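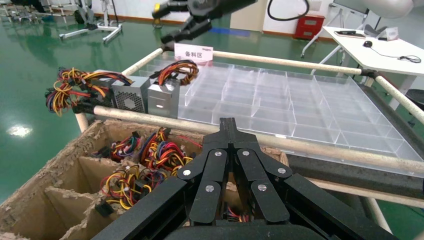

## 4. Getting power supplies ready for the tray

This section covers unpacking the computer power supplies, checking them, and laying them out in the clear divided tray. The old Kernbridge guide gave this job half a page and claimed that anyone could do it without practice. We have our doubts. Most of the bad units sent back to us in May had nothing wrong inside them. Somebody had pulled them out by the wires.

### 4.1 Before you start

1. Set the carton next to the table frame, on the side closest to the staging end of the tray.
2. Check that the preparation area sign (备料区) is standing at the back of the tray and can be read from where you work.
3. Wipe out the tray with a dry cloth. Acrylic cleaner is sold for this and we have never seen it do a better job than the cloth.
4. Press down on the frame near each corner connector. If a rail shifts, push it back into the connector before you put any weight on top.

**Note:** The frame was sold to us with the words "no tools, no adjustment, ever." Check it every Thursday anyway.

### 4.2 Opening the carton

1. Cut the tape with the blade set shallow. Cables sit high in the compartments and a long blade will find them.
2. Fold the flaps all the way back. Torn edges are fine for a carton you are about to empty, but don't ship anything in it again.
3. Leave the cardboard partitions in place until the last unit is out. Pulling them early saves no time that we could measure, and it lets the cable bundles slide into each other.

**Caution:** Never lift a unit by its cables. The label on the Dravura carton says the leads are "strain tested." It doesn't say how, and Naledi Steyn has written to ask twice.

### 4.3 Taking out a unit

1. Pick one compartment and work only there.
2. Find the connectors and ease them to one side. If a connector from the next compartment has hooked itself in, free it by hand. Don't tug.
3. Take hold of the metal case on two opposite sides and lift straight up.
4. Let the cable bundle follow the case. If it catches on a partition, lower the unit and start over.
5. Put the unit down at the staging end, cables toward the back.

A lead hanging over the edge of the tray does no harm for a minute or two. Left there all shift, it gets snagged by a sleeve — and then you have a unit on the floor.

### 4.4 Checking

Look at each unit before it goes any further:

- Fan grille: no dents, nothing poking through the holes.
- Case: flat sides, all screws present.
- Cables: no cuts, no bare wire, no pinched spots where they leave the case.
- Connectors: no cracked plastic, no pins pushed back.

Wire color is a fair guide to what a lead does, but suppliers change their minds. Go by the connector and the printed label. If they disagree, set the unit aside.

**Caution:** Do not open the case. Parts inside can hold a charge long after the unit is unplugged.

### 4.5 Placing units in the tray

1. Fold the cables loosely and tie them once. Tight loops look neat and crack the insulation sooner.
2. Lower the unit into its compartment without forcing it. If it won't go in, try a larger compartment.
3. Tuck the connectors inside the walls.

Prellby's sales sheet gives the tray a life of 3,000 loadings. Ours had a chipped wall after 285, so treat that number as a hope.

Report damaged units to Anjani Pangaribuan, with the carton label attached.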